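Filed under: Home and hearth / The Futcombe diary
Search this diary... Go

Fri 14 May

I have been meaning to deal with the table since we moved into the back half of the house, and today I ran out of other things to deal with first. The gutters are done. The form for the parking permit is done, all 58 questions of it, including the one asking whether I am a coach. So after breakfast I put the radio on, rolled up my sleeves and went and looked at the table, and then made a second cup of tea.

It was meant to be where we ate. That was the plan when we carried it down the passage and took the paint off the door frame doing it. For a few weeks we did eat there, and then somebody (me) put a bag of shopping down on it and didn't unpack the last two things, and a table can tell when you've stopped caring. Everything that comes into the house now lands there and stays. I found the instructions for a kettle we no longer own. I found the good scissors, which I had accused three separate people of taking.

The big trouble is packets. I buy from the Kurkunis shop at the bottom of the hill, where everything is cheaper if you buy a lot of it, and I can't walk past that sort of arithmetic. Then I get home and there's no room in the cupboard because of the last time. Half of what I own in the way of dry goods has been opened, folded over once and trusted to behave. It doesn't behave. There was a trail of lentils under the bread bin that I followed for some way, like a detective, and it led to more lentils.

I got as far as clearing one end by eleven. The other end I left until after the post, and the post was a catalogue, so I read that.

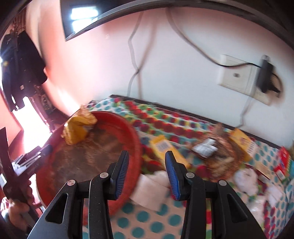
Posted from the back kitchen, Futcombe | Diary no. 247 | Filed by the householder

The red basin is the real head of the household. It's too big for the sink and too big for any shelf, and it has lived on the table so long that I've started arranging other things round it, the way towns get built round a pond. I bought it for washing blankets. I have washed one blanket in it. Since then it has held potatoes, a leaking plant, the Christmas lights and, for one bad weekend, me, or at least my feet. The bottom has gone brown and greyish in blotches and I spent a good while on it this afternoon with a brush and the last of the Tinda powder before deciding that it had character.

There was a crumpled yellow packet slung over the rim, half in and half out, like a man leaving a party. I don't know how long it had been making up its mind. I made it up for it. The long yellow one beside the basin had its label on, with the bars on it, so I couldn't pretend it had nothing to do with the shop, and it went on the shelf with its relations.

Then the brown see-through bag, twisted to a peak at the top. I do this to bags. My mother did it too, and she never owned a clip in her life and looked down on those who did. Her view was that a good twist would see you through to the end of the week, and if it didn't you hadn't meant it. I have a drawer of clips, a present, all colours, and I can't bring myself to use them. I untwisted the bag, looked in, and twisted it back up again. Tomorrow, perhaps.

I should say something for the cloth, as it's the only thing on that table I would save from a fire. It's dots all over. Towards the front it's pale with teal ones, nicely spaced, very calm, and further back it loses its head altogether and goes red and maroon and green and yellow, all piled on top of one another in slanting rows. I got it from Rathore's when they were closing the upstairs. You can spill nearly anything on the back part and never find it again. I've put this to the test with soup. The front part shows every crumb, so that's where visitors sit, and they're very careful.

By four I had a clear stretch big enough for two plates and a jug. I felt so pleased about it that I went out to the yard to tell the hens, and while I was gone I must have thought of the seed order, because when I came in I put it straight down on the clear stretch, along with my gloves, the string and 3 pots that want scrubbing.

We had supper on our laps. Beans on toast, and the end of the rhubarb. The hens have gone off laying again and I'm told it's the wind.

Note for tomorrow: buy a smaller basin. Measure the shelf before, this time. Also ring about the permit, as the reference number they've given me is 1296 and the letter wants it in the box for date of birth.

Back to top | Write to the diary | © The Futcombe diary, all pages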